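Surface Cleaning and Refinishing Technician, Prendberg workshop
Posted 2020-08-27

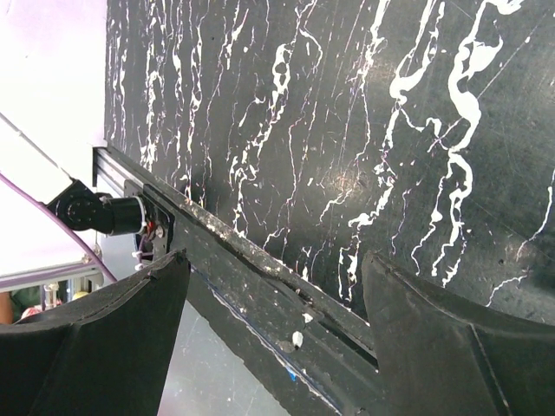
Clanden is hiring a technician to strip, clean and recoat flat panels and aluminum rails at its Prendberg workshop. Most incoming parts are black and carry dried paint, drips, scratches or small dents.

Duties
Remove dried paint from panels and from the grooves of extrusion rails.
Mask motors, brackets and bolt heads before any wet work.
Record scratches, holes and dents on the intake sheet.
Sand, prime and recoat to the job card.

Requirements
Two years in paint removal, finishing or a related trade.
Able to lift 18 kg.
Working knowledge of solvents and respirator use.
Experience with plastic scrapers on coated metal is preferred.

Terms
Full time, day shift, 3-month trial period. Start date in January. Gloves, respirator and work clothes are supplied.

Send a resume and one work reference to Karlijn Timmermans, Clanden, quoting job number 692. Applicants selected for interview will complete a short bench test on a scrap panel.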